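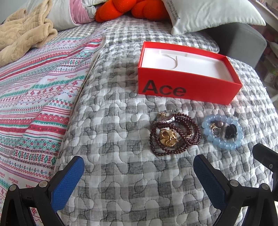
Opening, two minutes

Good evening. Tonight is about small bedrooms, and what to do when the bed is also the sorting table.

Strip back first. Spare blankets to one side, fleece folded, pillows up by the wall. A checked bedspread is handy -- the squares give you rows to lay things out in.

Wait for people to find the handout.

Next, jewellery 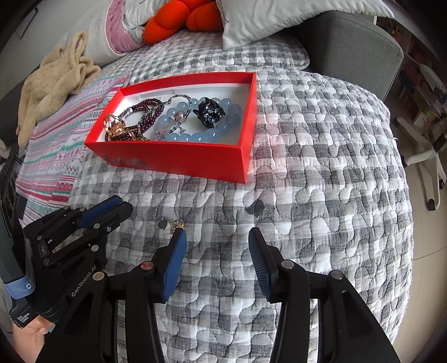
One open box for the lot while you sort. Bead bracelets coiled, rings at one end, thin necklaces last so they don't knot. Check the cover for stray clasps before you shake it out.

Mention the Gandbridge evening in April. Then questions.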